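Transfer at Motileck

The overnight coach set down at Motileck at ten to five. The stop was a concrete shelter on the ring road with a timetable bolted to the back wall, and the timetable was for the previous June. I had one bag, a paper map and a reservation at the Osman, a hotel of forty rooms above a shop that sold pump fittings.

The Osman's door was locked. A card behind the glass gave a number to ring and stated that arrivals before six would be charged half a night. I calculated the half night, compared it with the price of coffee, and walked down to the river.

Motileck is built on two levels. The lower town follows the quay and floods. The upper town stands on a shelf of rock at an altitude of 100 metres and does not. Between them runs a funicular called the Ludo, which has two cars, one green and one cream, joined by a single cable. When one goes up the other must come down. The first departure was at five thirty, and by five twenty there were several people at the lower station with crates of fish.

I bought a ticket from the machine. It was numbered 3302 and printed on thin card with a hole punched near the left edge. The tariff was posted beside the machine in three languages, and the three did not agree. In the first, luggage travelled free. In the second, it was charged by weight. The third made no mention of luggage but prohibited the carriage of bees.

The ascent took four minutes. At the midpoint the track divided to let the cars pass, and for a second or two I was level with the one passenger coming down. He wore my coat. I do not mean one like it. The left cuff had been repaired with brown thread in a herringbone stitch, and I had done that repair myself, badly, on a ferry. I looked at my own left cuff. The thread was there as well.

At the top I noted the time, 5.34, and the number of the car, and sat down on a bench outside the station. The upper town was dry and smelled of bread. A café was putting out its chairs.

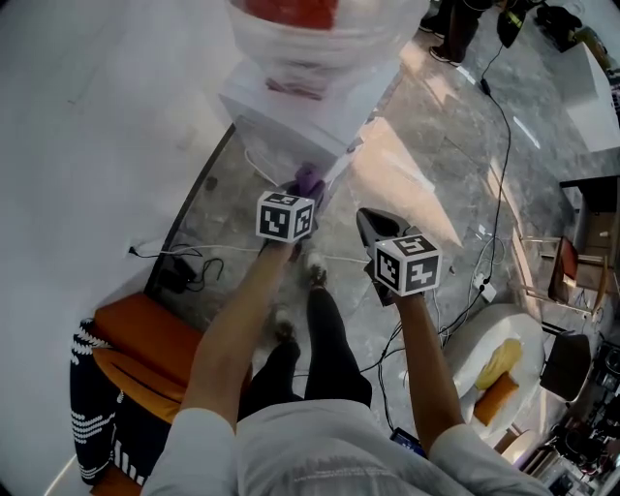
Morning sun across the tiled floor.

I had been sent to Motileck to correct a guidebook. The previous edition had been compiled by somebody who had visited in the rain, and readers had written in. My instructions ran to two pages. I was to check opening hours, measure walking times between the main sights, confirm that the Fistberg could be climbed without a guide, and make no changes to the section on history, which had been paid for separately.

The Fistberg is the hill behind the upper town. The guidebook gave it 2000 steps. I climbed it that morning with a hand counter, pressing once for each, and arrived at the chapel with 2048 on the dial. I rested, drank some water and went down again pressing as before. At the bottom I had exactly 2000.

There are ordinary explanations for this. A tired thumb misses. A worn step can be taken for part of the path. I wrote both figures in the notebook, with the direction beside each, and went to find the Osman open.

The clerk turned the register towards me so that I could sign. My name was already on the line above, with the same room number, in handwriting that leaned a little further to the right than mine does. The departure column had been filled in.

'You left at five,' the clerk said. 'You said you wanted the first car down.'

'The first car down leaves from the top,' I said. 'The hotel is at the bottom.'

The clerk considered this and agreed that it was so. The half night had been paid in any case, and the room had been cleaned. I was given the key.

It was a good room, small, with a table under the window and a view of both cars at their stations. The wardrobe held one hanger. On the table lay a copy of the guidebook, in the new edition, with the spine already creased. I turned to the page for the Fistberg. It gave 2048 steps up and 2000 down – and in the margin, in pencil, someone had added that the difference should be allowed for when planning the return.

I checked the section on history. No changes had been made.

The last car down was at nine forty. I copied the walking times into my notebook, since they would have to be measured by somebody, and asked the clerk for a call at half past four.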